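The robot scored 100. I want that on the record before I start complaining, because everyone involved with the Cernia arm brought it up before I could.

Cernia was trained in simulation, in one rendered home after another, pulling at drawers and reaching for things until the numbers looked good. The test suite had 669 tasks. It got through all of them with a perfect safety score, and then in October it went to the Jarkside test flat, met a real drawer, and kept pulling after the drawer had stopped. The front came off. The arm logged the task as complete, and I suppose in a way the drawer was open.
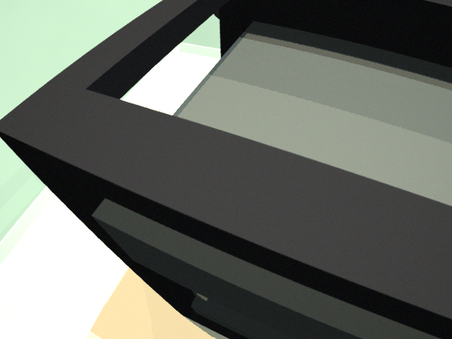 I've read the incident report twice. It runs to 13 pages and uses the word "unexpected" the way my nephew uses ketchup. The drawer had a stiff runner. Anybody who has rented an apartment has met a stiff runner and said something unkind to it. In the simulator every drawer slid as if it had been waiting all day for the chance, so the policy had learned that a drawer that isn't moving needs more force. There was a force limit in the software. It was set for the rendered furniture, which has never once been painted shut.

None of this is a scandal. A drawer front costs less than lunch. But the same arm, with the same settings, was due to be tried next on a kitchen cabinet with a person standing beside it, and the paperwork for that had already been signed on the strength of the 100.
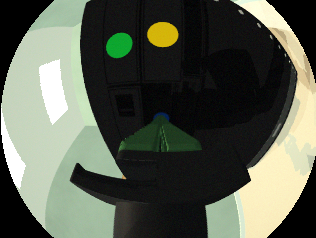

Munteanu wrote to me after an earlier draft went around, and objected that I was blaming the simulator for a job it never claimed to do. Better to break 2,000 pretend drawers than one real hand, the note said, and the fault lay with whoever copied the force limit across without checking it.

Fair enough, and I'd go along with most of that. I like simulators. I'd just like them to be a bit nastier. The team's answer is a new training set called Remix, which shuffles friction, weight and hinge stiffness so that some drawers stick and a few won't open at all. Good. I'd have put it in before the arm left the building, but I don't run the schedule.

What still bothers me is the log entry. An arm that breaks something and stops is a repair bill. An arm that breaks something and reports success is going to do it again in the next room – and its score will go up. The report gives that part two lines, near the back, under "minor observations."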